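프란게이트, 손에 쥐는 그리퍼로 가정 내 문 여닫기 동작 수집 확대

가구·수납장 조작 시연 1405건 확보… 12월부터 협력 기관에 순차 제공

로봇 학습 데이터 기업 프란게이트(Prarngate)는 가정용 수납장과 가구를 다루는 사람의 손동작을 기록하는 '스킨덴(Skinden)' 프로젝트의 1차 수집을 마쳤다고 밝혔다. 1차 수집분은 시연 1405건이며, 수납장 문을 열고 닫는 동작과 선반 위 물건을 꺼내고 넣는 동작으로 구성된다. 회사는 12월부터 협력 기관에 데이터를 순차적으로 제공한다.

스킨덴은 로봇 팔을 원격으로 움직이는 대신 작업자가 그리퍼를 직접 손에 들고 시연하는 방식을 쓴다. 그리퍼에 달린 광각 카메라가 손끝 쪽 시점에서 작업 과정을 촬영하고, 학습 시스템은 이 영상과 그리퍼의 움직임을 함께 입력받는다. 로봇 본체를 현장으로 옮길 필요가 없어 좁은 방이나 복도에서도 수집이 가능하다.

1차 수집에는 작업자 8명이 참여했다. 작업자들은 사전 교육을 받은 뒤 지정된 과제를 수행했으며, 과제마다 시작 위치와 접근 방향을 바꿔 가며 시연을 반복했다. 같은 문이라도 왼쪽에서 다가갈 때와 정면에서 다가갈 때 손목 각도가 달라지고, 문짝의 폭과 손잡이의 형태에 따라 힘을 주는 위치도 달라진다. 수집팀은 이러한 차이가 데이터에 고르게 담기도록 과제표를 작성했다.

프란게이트의 수집 총괄 판링윈(Lingyun Pan)은 "수납장 문은 사람에게는 쉬운 대상이지만 학습 시스템에는 여전히 까다롭다"며 "표면이 매끄럽거나 조명이 반사되면 문과 틀의 경계를 찾는 데 오류가 생기기 쉽다. 그런 조건의 시연을 빼지 않고 포함하는 것을 이번 수집의 원칙으로 삼았다"고 말했다.

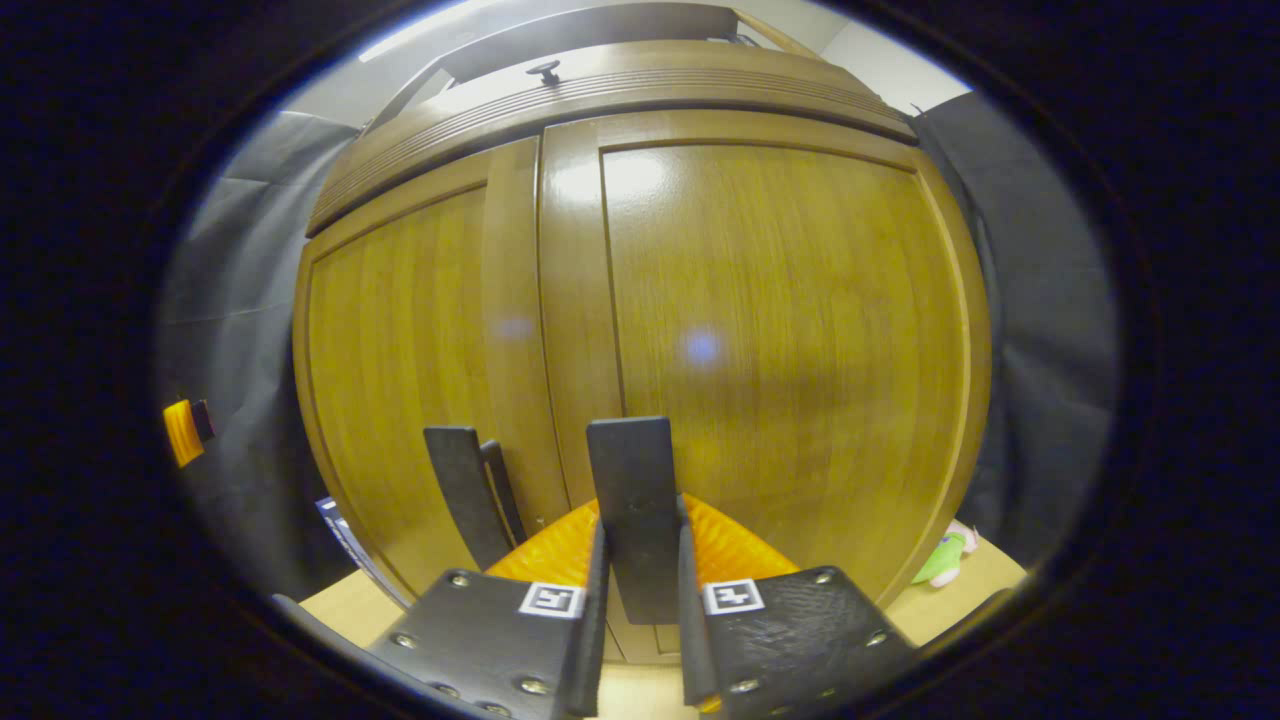 손에 쥐는 그리퍼의 카메라로 본 목제 수납장. 그리퍼 안쪽 좌우에 위치 인식용 마커가 붙어 있다. (사진 제공=프란게이트)

시연 장소는 프란게이트의 번로(Vernlow) 작업실이다. 이곳에서는 가구와 배경, 바닥에 놓는 소품을 바꿔 가며 여러 환경을 구성할 수 있다. 회사는 배경이 단조로우면 모델이 특정 장소의 모습에 의존하게 된다고 보고, 시연 묶음마다 가구의 위치와 주변 물건의 배치를 새로 정했다. 조명은 천장등을 기본으로 하되 일부 묶음에서는 밝기를 조정했다.

작업은 촬영, 검수, 주석의 순서로 진행됐다. 작업자가 시연을 마치면 검수 담당자가 영상을 재생해 마커 인식 상태와 그리퍼의 이동 경로를 확인한다. 마커가 오래 가려졌거나 경로 추정이 끊긴 시연은 별도로 분류한다. 1차 수집에서는 시연 253건이 검수 단계에서 보류돼 다시 촬영됐으며, 재촬영분을 포함해 기준을 통과한 시연만 최종 1405건에 반영됐다.

실패한 시도도 일부 남겼다. 문을 잡으려다 미끄러진 경우나 문이 끝까지 열리지 않은 경우에는 실패 표시를 붙여 별도 폴더에 보관한다. 이 자료는 최종 건수에 포함되지 않는다. 검수를 맡은 마일린 바녜스(Mylene Bañez)는 "처음에는 실패 영상을 모두 삭제했지만, 모델이 잘못된 접근을 구별하도록 하려면 필요하다는 의견이 개발팀에서 나와 기준을 바꿨다"고 설명했다.

주석에는 접근, 접촉, 당기기, 놓기 등 동작 구간의 시작과 끝이 기록된다. 대상 가구의 종류와 문이 열리는 방향, 사용한 손도 함께 표기한다. 과제를 설명하는 문장은 한국어와 영어로 작성했다. 주석 지침은 데이터와 함께 배포되며, 협력 기관이 자체 기준에 맞춰 구간을 다시 나눌 수 있도록 원본 시간 정보도 그대로 제공한다.

장비 개발은 하드웨어 담당 차오성리(Shengli Cao)가 이끌었다. 수집팀은 작업자들의 의견을 받아 손잡이의 굵기를 조정하고 장비의 무게 중심을 손 쪽으로 옮겼다. 장시간 시연 때 손목에 부담이 간다는 의견에 따라 연속 작업 시간을 줄이고 교대 간격도 짧게 정했다. 마모된 손가락 부품은 현장에서 바로 교체할 수 있다.

첫 번째 협력 기관은 로봇 제어 소프트웨어 기업 비초레크(Wieczorek)다. 비초레크는 스킨덴 데이터를 이용해 가정용 로봇 팔의 문 열기 동작을 학습시키고, 그 결과를 프란게이트와 공유하기로 했다. 양사는 사람이 손에 들고 촬영한 시연을 실제 로봇 팔의 동작으로 옮길 때 발생하는 오차도 함께 측정한다. 평가에는 수집에 쓰이지 않은 가구를 사용한다.

비초레크의 연구 책임자 카니실레 마가굴라(Khanyisile Magagula)는 "당사가 보유한 데이터는 대부분 탁자 위에 놓인 물건을 집는 동작이어서 세로로 서 있는 큰 가구를 다루는 사례가 부족했다"며 "우선 여닫이문부터 시험하고, 결과를 본 뒤 서랍으로 범위를 넓힐지 결정하겠다"고 밝혔다.

프란게이트는 곧바로 2차 수집에 들어간다. 2차에서는 서랍과 미닫이문, 높이가 낮은 장을 대상으로 시연 1000건을 추가할 계획이다. 두 손에 그리퍼를 하나씩 쥐고 한쪽으로 문을 잡은 채 다른 쪽으로 물건을 꺼내는 과제도 새로 포함된다. 양손 과제는 두 장비의 시간 기록을 맞추는 절차가 필요해 별도의 검수 기준을 적용한다.

개인정보 처리 기준도 마련했다. 작업자의 얼굴이나 신원을 알 수 있는 문서가 영상에 들어간 경우 해당 구간을 삭제하거나 가린 뒤 검수를 진행하며, 음성은 수집하지 않는다. 모든 작업자는 촬영 전에 자료의 이용 범위를 안내받고 동의서를 작성했다.

데이터 이용을 희망하는 기업과 연구 기관은 프란게이트 협력 담당 부서에 신청서를 제출하면 된다. 신청서에는 이용 목적과 사용할 로봇의 종류, 결과 공개 여부를 적어야 한다. 심사를 통과한 기관에는 표본 자료와 주석 지침이 먼저 제공되고, 이용 계약을 체결한 뒤 전체 자료에 접근할 수 있다.

프란게이트 소개
프란게이트는 로봇 학습용 시연 데이터를 수집하고 검수하는 기업이다. 번로 작업실에서 손에 쥐는 그리퍼와 기록 소프트웨어를 개발하며, 가정과 소규모 작업장에서 이뤄지는 조작 동작을 주로 다룬다.

보도자료 문의
프란게이트 홍보 담당 마오위시(Yuxi Mao)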